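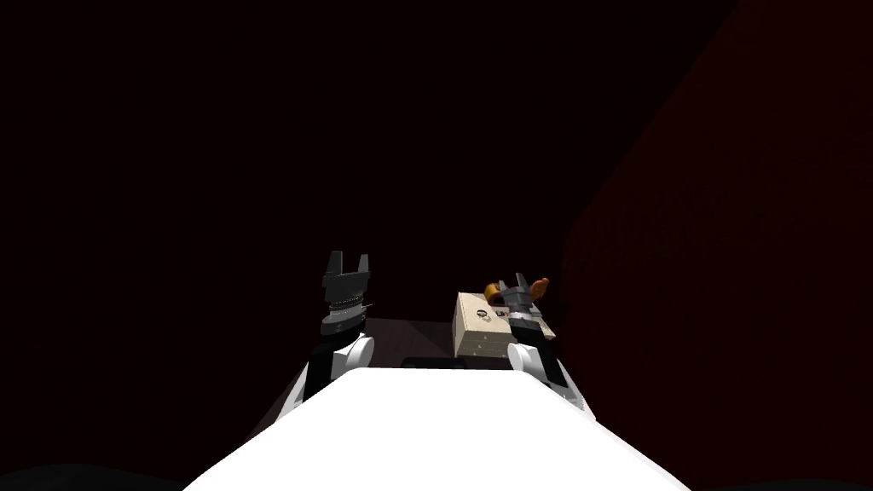 Ticket 981: Newsletter sends twice to part of the list
Opened by: Luana Lins
Product: Rollent mailer, self-hosted
Status: Open, waiting on reporter

Hi all! So I run the monthly newsletter for a small choir and, well, a bunch of our people got the April issue two times. Same subject line, same everything, four minutes apart. I only found out when my aunt wrote back asking if I was mad at her (I'm not).

The list has 839 addresses on it. I send in batches of 400 because our host, Sindport, gets grumpy if I push more than that. The first batch went out fine as far as I can tell. It's the second one where the doubles show up, and the little leftover batch at the end looks normal.

Things I tried before bugging you:

1. Sent a test to just me and my sister. One copy each, so no help there.

2. Looked for duplicate addresses. I exported the list, sorted it in a spreadsheet and scrolled through the whole thing with a cup of coffee. Nothing. 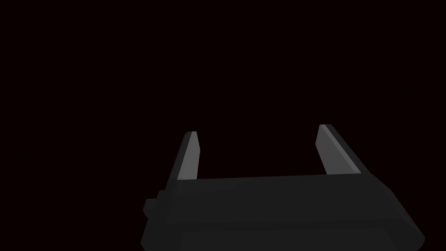
3. Turned off the "resume unfinished sends" box and sent a dummy issue to a copy of the list with fake addresses. No doubles! Then I turned it back on and got doubles again, so I got pretty excited about that one.

4. Cleared the queue folder and restarted the mailer. Doubles came back on the next dummy run with the box on.

Reply from Alvar Midtbø

Thanks, that third test is really useful. What's your batch timeout set to? And does the log say "worker lost" anywhere near the second batch?

Reply from Luana Lins

Timeout is 30 seconds, which I think is whatever it came with. I've never touched it. And yes, "worker lost, requeueing" is in there right after batch two starts, and then batch two starts again like nothing happened. I feel like the old worker is still chugging along
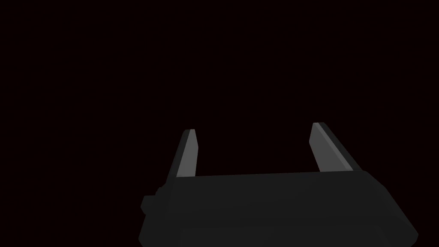

while the new one picks up the same names from the top. Does that make sense? I'm guessing from the log times, I can't read the code. Rohani Pasaribu on our end says Sindport has been slow in the evenings, and that's when I always send.

Reply from Alvar Midtbø

Makes sense to me. Please raise the timeout, leave resume on, and do one more dummy run in the evening. Paste the log when you have it.

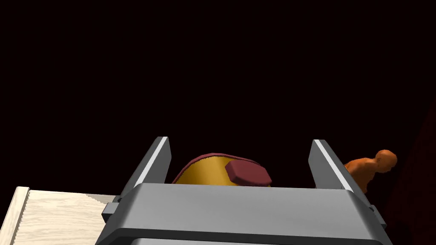

Gripper, close view, both fingers up

Reply from Luana Lins

Will do, tonight after rehearsal!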